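Denier Linen Dish Towels, set of 6
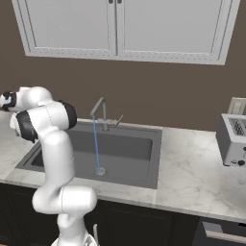 White marble counter with a sink set into it.

I've been selling kitchen linens long enough to be picky about dish towels, and these are the ones I keep at home. They're woven for me at Flelitz, a small mill that mostly makes tablecloths, and they come in a plain weave called Denier (the mill's name for it, don't ask me!). I first ordered a short run last October, sold the lot, and now I keep them in stock all year.

They do feel stiff out of the package. Give them three or four washes and they loosen up a lot – mine are three years old now and they're so soft that my sister keeps trying to walk off with them. They're great on wine glasses, no fuzz left behind, and big enough to wrap around a salad bowl.

Each towel has a hanging loop on one corner and a double-stitched hem. Colors are Lutent (a warm gray with a thin stripe) and Vi, a soft purple that fades a little over time, and I like it better faded. You can mix the two in one set, just leave me a note at checkout.

Fabric: 100% linen
Weight: 325 gsm
Size: 40 x 70 cm
Wash: warm, with similar colors, no fabric softener
Dry: line or low heat
Price: $92 for the set of 6

I don't sell singles, sorry – I tried it and the packing drove me nuts. Orders go out within two days, and if you don't like the color once you see it in your own kitchen, send them back unwashed and I'll swap them.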